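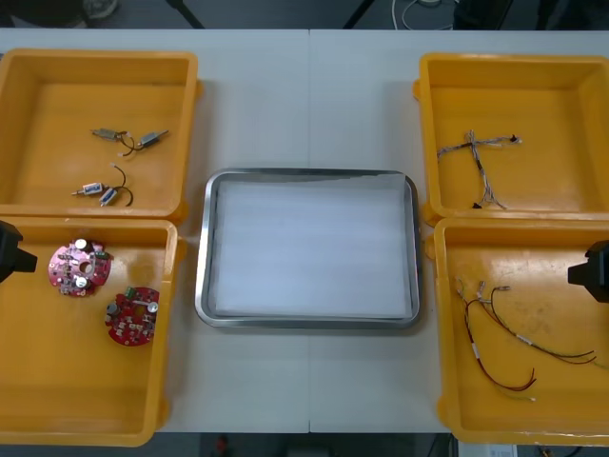
Bench layout for small kits: one bin per part, or one big parts tray?

Posted in Workshop & Bench > Assembly and Kitting

I put together small fan drive kits at home and I'm trying to settle on a bench layout before I buy more bins. The photo has the current setup. Each kit gets one of everything: a motor, a round board, a harness and a cable assembly. Right now the motors are top left, the boards bottom left, the harness top right and the cables bottom right. The steel tray in the middle is where a kit gets collected before it goes in its bag.

My table is a plain white one in two panels. The bins are yellow plastic. I got them from a shop that was closing and I can get more of the same, but not the same size every time, so the board bin is a little bigger than the motor bin. The tray has a white liner in the bottom.

I do 60 kits in a normal batch, in the evenings, usually over 2 sittings. The next order is 800 kits and that is what has me thinking about the layout. At 60 I can live with a bad arrangement. At 800 I can't.

The problems I have now:

The motors come with wires already on them, and the wires catch on each other. I pick up one motor and a second one comes along with it. If I shake it off, it lands hard in the bin. I haven't broken one yet but I don't like doing it.

The harness is the worst of the lot. It branches into a cross with connectors on the ends, and if there are several in the bin they knit themselves together. I've tried laying them flat in a stack. That works until the first one comes off the top.

The cables are long enough that they have to be looped to fit. Sometimes a connector ends up under the loop and I have to dig for it.

The boards are the easy part, except that I worry about them sliding into each other. There is a capacitor standing up off each one and I don't want those knocked.

What I want to know:

Should I keep one bin per part, or put everything for a kit in one large divided tray?

Is the middle the right place for the tray? I'm right-handed and I find myself reaching across it for the motors.

How many of each part should be out on the table at a time? At the moment I just tip in whatever fits.

Is a liner in the tray worth having? I put it there so small parts would show up against it, but it shifts when I lift a board out.

I'm not looking to buy a bench system. I looked at the Utach rail and bin sets and they cost more than the job pays. I have a normal table, a chair and a shelf behind me.

canance_bench

Keep the separate bins. I did kitting for a lighting company for several years and then for myself, and every time I tried a big divided tray I went back to bins. With a divided tray you can't move one part without moving all of them. When a bin runs out you swap it for a full one from the shelf and keep going. With the tray you stop and refill.

The tray in the middle is fine. I would leave it there. What I'd change is which parts are on which side.

Put the parts that need two hands on the side of your stronger hand, close to you. For your kit that is the harness. You need one hand to hold the bundle down and one to draw a single harness out of it, so it should be bottom right. The cables can go top right. You pick a cable up by its loop and it comes away fairly easily if the loops are all facing the same way.

The boards can stay bottom left. They are the part you most need to look at, and near you is better for that. Hold them by the edge. The motors can stay top left if you fix the tangling, because then it is a one-handed pick with your left hand and you don't have to reach across the tray at all. It feels slow for the first evening. After that your left hand learns it.

On how many to have out, I would go with fewer than you think. For tangly parts I never put out more than 18. It sounds like a nuisance to refill that often but you save the time back on untangling. Boards I would put out in a single layer only, never one on top of another, with space between them. When the layer is gone, bring the next bin.

For the motors:

Fold the leads back along the body of the motor and put a loop of soft tie or a paper band around them. Do the whole batch at once before you start kitting. It's dull work and you can do it in front of the television.

Lay them all in the same direction in the bin, with the wire end away from you. Pick them up by the body and never by the wire.

If two motors come up together, put both down and separate them in the bin. Don't shake.

For the harnesses, hang them. Put a dowel or a length of pipe across two hooks on the shelf and drape each harness over it at the point where the branches meet. Take down a few at a time and lay them in the bin. They will not knit together when they are hanging. A coat rail works too if the hooks on it are smooth.

For the cables, coil each one the same way around and keep the connectors together at one corner of the bin. Always the same corner. You want to be able to put your hand there without looking. If a label is on the cable, turn it up so you can read it while you pick.

The liner is worth keeping. White is a good choice for finding a dropped screw or a bit of clipped wire. To stop it moving, cut it slightly oversize so it presses against the sides of the tray, or put two strips of double-sided tape under it at the ends. Change it when it gets marked. A dirty liner defeats the point.

One more thing about the metal tray. A bare steel tray under bare boards is not what I'd choose, and a liner like that doesn't do anything about static. If your boards are at all sensitive, get a proper static-dissipative mat cut to the size of the tray and wear a wrist strap connected to ground. Check what the board supplier says about handling. Ordinary plastic bins can build up a charge too, so keep the boards in the bags they arrived in for as long as you can and only open what you are going to use in that sitting.

lui_workbench

Bins. Label them on the front edge. I mean a real label and not a bit of masking tape, it falls off.

Also put the shelf in front of you and not behind you if there is any way to do it. Turning around for every refill on 800 kits will get your back.

pratuvus_parts

I agree with most of the long answer but I'd do the counting differently, and on 800 kits that matters more than where the motors sit.

Fill each bin with the same number of parts. If you put out 18 motors, put out 18 boards, 18 harnesses and 18 cables. Kit until everything is gone. All four bins should be empty at the same moment. If three are empty and there is one board left, you know that one of the last 18 kits is missing a board and you only have 18 bags to open. If you tip in whatever fits, you find out at the end of the order and you have 800 bags to open. I have done that once, in April, and it took longer than the kitting did.

800 doesn't divide evenly by 18, so your last round will be short. Write the number for the last round on a card before you start so you don't have to work it out when you are tired.

The tray should hold one kit at a time. It's tempting to build several side by side because there is room. Don't. Four parts in, look at them, bag them, tray clear, next. Go in the same order around the table every time. I go clockwise from the top left, so for your layout that would be motor, harness, cable, board. The board goes in last and comes out of the tray first, so nothing lands on top of it.

I would not tape the liner. Tape leaves glue on the steel and it picks up fluff. Cutting it to a tight fit is enough. A thin sheet of foam stays put better than paper and is kinder to the boards, but get the static-safe kind as the other answer says. Ordinary packing foam is the wrong thing to have next to a circuit board.

For bins of different sizes, it isn't a problem on the table, but it is on the shelf, where they won't stack. If the shop still has them, get two bins per part in matching sizes. One on the table and one filled and waiting. You don't need more than that for one person.

About the harnesses: hanging is good if you have the height. If you don't, lay a sheet of paper between each one in the stack. When you lift the top one the paper keeps it off the next. Save the sheets, they last the whole job.

Reply from the original poster

Thank you. I've moved the harness to bottom right and the cables above it, and I'll fit a mat in the tray. The shelf can't go in front because of the window. I'm going to try the equal counts on the next batch of 60 first and see how the rounds go before I start on the big order. I have a closet rail that I can hang the harnesses on — it's in the next room but I only need to go once per round.

Does it matter if the table has a seam down the middle? The tray sits over it and I haven't noticed any rocking, but it will be getting more use.

canance_bench

Not if both panels are level. Lay a straight edge across and look for light under it. If one side is low, shim the leg on that side. Small parts can roll into a seam, so a strip of clear tape along it is worth doing while the table is bare.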